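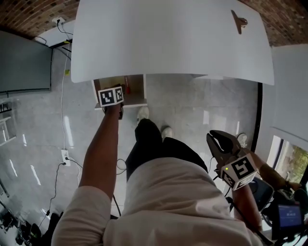
A Round Table and a Shelf Underneath

When Omolara Oyewole talks about her worktable, her hands start moving before the words do. She has run the Fondby repair room since September, and the first thing she wanted in it was a big white table with no corners.

"People walk around a round table without thinking," she says. "You can come at it from any side, and you never bang your hip!"

The shelf came next. It's a small white unit that lives under the tabletop, and she loves it a little more than she probably should.

"I'd been piling everything on top, and by lunch you couldn't find a pencil. Now things go below. You stand there, look down past the edge, and there they are. I put something red in a shelf whenever I can, standing up at the back, so my eye lands on it right away."

The room has a gray concrete floor, and she wouldn't trade it. "You drop a screw, you hear it. On carpet that screw is gone forever."

She is still working on the cords. A long white cable runs across the floor to a power strip, and Oyewole has tried two other routes for it already. Her friend Ludger Haberkorn wants it along the wall. She wants it closer to the table, where people plug things in.

"We'll get there," she says. "Ludger has drawn me a plan, with arrows and everything, and I've already moved half the arrows."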